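July, half past ten at night, feet up

Well, I have been beaten by a tea towel. Or Teemu's machine has, and I was standing near enough to feel it was partly my fault.

Two hours at Zakach this afternoon, all of it on cloth. Teemu Kauppinen is convinced that anything which can fold will sell, and he may be right, I'd buy one tomorrow! Pirjo Koivisto thinks he's dreaming. She ran the laundry at Braster for years and she says a shirt is never the same shirt twice, which I've been turning over all evening while ironing pillowcases (badly, I might add, so who am I to judge).

I do think people get this backwards. My sister wants to know when a robot will cook her a roast, and I keep telling her to ask when one will pick up a sock. Carrying a box across a shop floor, fine, I'd believe that now. But soft things slump and slide and hide their own corners, and a hand needs to feel that. We do it while talking on the phone. Pirjo can do it while arguing with Teemu, I've watched her.

Anyway, cloth and chair, chair and cloth. I came away knowing that carpet better than my own.

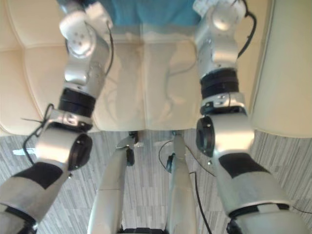
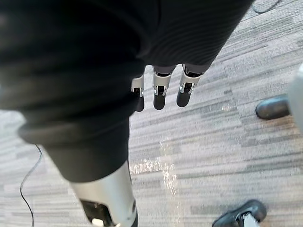

Teemu's guess is four years before there's something you could leave alone with the washing. Pirjo said make it 200 and went off to put the kettle on. I'm somewhere in the middle, nearer Teemu on a good day. I could see one tidying shelves at Uniyal before then, boxes and tins and so on, with somebody about to rescue it. My airing cupboard is another matter, it defeats me and I've got two thumbs.

We've said three o'clock for the next go. I promised to bring some old towels, the thin ones with the frayed ends, and I must remember to ring Mum back about the fitted sheets.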